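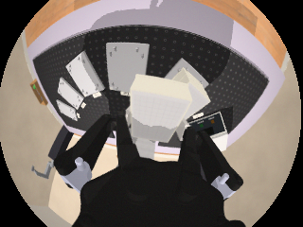
3.2 Panel construction and mounting

The absorbent panels were built to a single pattern so that differences between rooms could be put down to placement alone. Each consisted of a perforated hardboard face, a mineral wool core 60 mm thick and a softwood surround sealed at the corners with acrylic. The face sheets were supplied by Ortner in one batch and were left unpainted, as earlier trials at Filholm had shown that a second coat of emulsion narrowed the holes enough to shift the absorption peak downwards.

Panels were hung on battens with an air gap behind the core. The gap was set with spacers and checked at each corner with a feeler gauge; any panel out by more than 2 mm was taken down and rehung. Joints between neighbouring panels were closed with felt strip. No attempt was made to seal the joint between the lowest row and the skirting board, which in both rooms was uneven.

3.3 Measurement of reverberation time

Reverberation time was measured by the interrupted noise method in octave bands, with the rooms unoccupied and the heating switched off. The loudspeaker stood in a corner and the microphone positions were kept at least one metre from any wall. Decay curves were inspected by eye before fitting, and those with a visible double slope were kept in the data set but marked. Relative humidity was logged throughout and stayed below 70 per cent.

Figure 3. Reverberation time by octave band in the Filholm teaching room, before and after treatment. Bars show the spread between microphone positions.

The reduction was greatest in the 500 Hz band and fell away on either side (Figure 3). At 125 Hz the treated and untreated values could not be told apart within the spread between positions. This agrees with the findings of Dijkstra and Cocco for shallower panels, although their rooms were carpeted and ours were not.

The Zurkov room behaved differently above 3000 Hz, where the untreated value was already low. Heavy curtains along the window wall are the likely cause. They could not be removed during the measurements, and results for that room are therefore reported separately in Section 4.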